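The Last Ferry to Mokness

Mei-kuen ran. Bag banging on her hip, ticket gone soft in her fist.

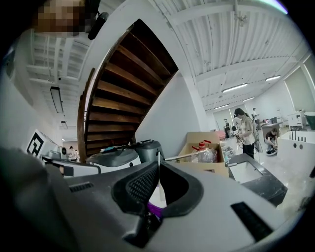
Ten to six. Last boat at six. Isla Drummond had said she'd wait, but Isla said alot of things.

Past the chip shop. Past the bank. 370 steps down to the harbour – she'd counted them as a girl.

The horn went.

"You're late," said Isla, sat on the wall with both cases. Boat already out past teh buoy.

"You didn't get on."

"No. Got chips, though."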